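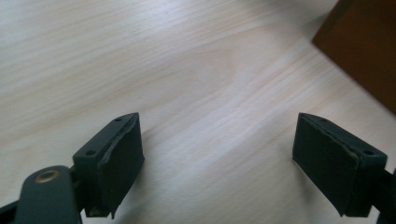
When should a small supplier stop extending credit to a customer who pays late? At the second overdue invoice, unless a written payment plan is already in place.

That was the short reply I sent to the list in May, and a few people asked for the longer one. The original message is quoted again so the thread makes sense to newer members.

> We supply packaging to a distributor in Butoldale. They were on 30 days
> and paid on time for years. Now they are running at 60 or more and they
> still place orders every week. They are our second largest account. My
> sales manager says if we put them on stop they will go to Montoya.
> What do other people do?

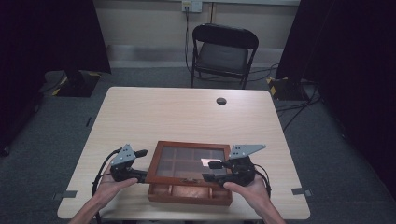

Flynn Pirihi
Credit Control Manager, Kirkthorpe Supply
October 7, 2022

First, work out what the account is worth to you at 60 days, after the cost of the overdraft. We did this last year for all 188 of our trade accounts. There were 9 that lost us money once the borrowing was counted, and two of those were accounts we had been giving our best prices.

Second, look at the orders. A customer who is slow to pay and ordering less is probably just having a slow season. A customer who is slow to pay and ordering more worries me. They may be short with their other suppliers and leaning on the one who hasn't said anything yet.

Third, call them. Don't email. Ask for whoever approves the payment run, and ask what date the oldest invoice will be paid. Write the date down and send it back to them the same day. If the date passes, the account goes on stop that morning. I tell the sales team before I do it, and they don't get a vote.

On the fear of losing them to a competitor — it happens, but less than sales people think. Any new supplier will run a credit check and will probably start them on cash with order. We have put customers on stop and had most of them back within a month on 14 day terms.

A word on small balances. We had an invoice for $531 that sat for most of a year while everyone chased the $1,230 one above it on the same statement. Both were disputed over the same missing delivery note. Ask about every line when you call.

Someone also asked about software. We use Jurnix for reminders and it is fine for the first letter. After that I would rather have a person on the phone.

I can send our stop letter to anyone who wants it. Reply to me off list, please.

Flynn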